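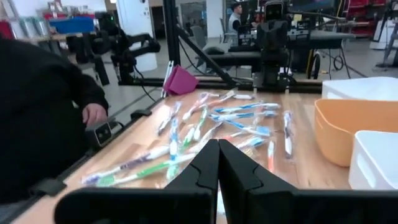
Toothbrushes on a wooden tabletop, most of them still in clear wrap.

Household Tips > Papers and Keepsakes > Wartime letters

Looking after wartime letters at home

Reading time: 4 minutes

January 13, 2020

Most families with someone who lived through the Second World War have a tin or a shoebox somewhere. Ours held the Van Acker letters, 640 sheets and envelopes sent between Antwerp, London and Halifax, along with ration books, two identity cards and a lot of rusted paper clips. What follows is how we handled them on a dining table over one winter.

Before you touch anything

Wash your hands and dry them properly. Clean bare hands are better than cotton gloves for paper, as gloves catch on torn corners. Pens stay in another room. Use a soft pencil, and put the kettle and the fruit bowl elsewhere too.

Leave the bundles in the order you found them until you have written that order down. A bundle tied with ribbon may have been sorted by the person who received the letters, and once it's mixed up you can't get that back. We numbered each bundle on a slip of plain paper and laid the slip on top.

If anything smells musty or has fuzzy spots, put it in a paper bag (plastic will trap the damp) and keep it away from the rest. Don't brush mould indoors.

Clips, pins and tape

Slide a strip of thin polyester film under the clip on both sides, then ease the clip off the film. Never pull it along the paper. If rust has stuck it down, stop and leave it for a conservator.

Old sticky tape is best left alone. The yellow stain is already in the paper, and peeling usually takes the ink with it. Don't put new tape on, including the kind sold as document tape. 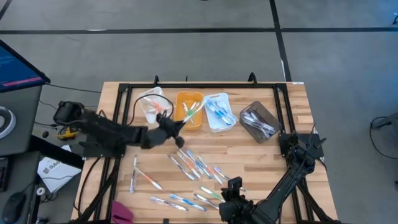 Green, clear and white toothbrush over the orange bin.

Flattening folded letters

Wartime airmail paper is thin and was often folded small. Open each letter slowly on a clean sheet of blotter. If it opens without cracking, lay another blotter over it and put a heavy book on top for a few days. If it resists, leave it folded. Steam irons, damp tea towels and the bathroom trick with the hot shower all do more harm than good, and some inks from the 1940s run at the first hint of moisture.

Censor's labels along the side of an envelope are part of the history. Keep them on. The same goes for stamps, even if a cousin collects them. The postmark gives you the date when the letter itself only says "Tuesday night".

Boxes and folders

You want acid-free folders and a box with a lid that fits. We bought Rondell boxes for the letters and Calel tissue for the ration books, though any supplier who states that the stock is acid-free and lignin-free will do. Put no more than 9 sheets in a folder if they are fragile. We used 60 folders altogether and ran out once.

Newspaper clippings go in a folder of their own. They are acidic and will brown whatever they sit against. Photocopy them and keep the copy with the letter they came with.

Store the boxes on a shelf inside the living part of the house. Attics get too hot in summer, basements flood, and a wardrobe on an inside wall is hard to beat.

Making copies

Scan at 600 dots per inch for typed pages and 800 for faint pencil or identity card stamps. Scan both sides, even if the back looks blank, and scan the envelope. Name the files by bundle and letter number. Our first batch was named by date, and we had to redo it in March when the undated ones turned up. Keep one copy on a drive at home and another in a different building. We catalogue ours in Ollix, but a spreadsheet works.

Don't feed originals through a sheet feeder.

Names and places

Write down who everyone is while there is still someone to ask. Many place names changed spelling or country after 1945, so note the name as written and the present one beside it.

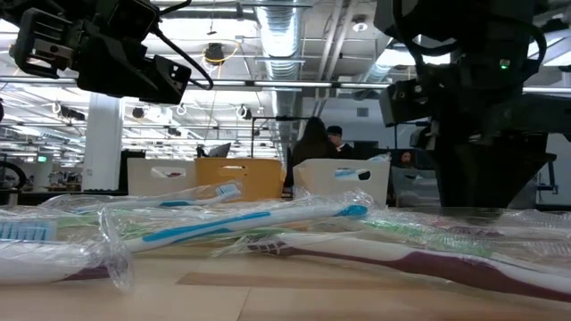 Joris De Haan writes that he would add one thing about identity cards: "Photograph the cover before you open it. My uncle's card from 1943 split down the spine the first time I looked inside, and the stamp on the fold was lost." He also keeps his card flat in a folder, open at the photo page, and shows visitors a print.

Contact | Copyright Papers and Keepsakes | Back to top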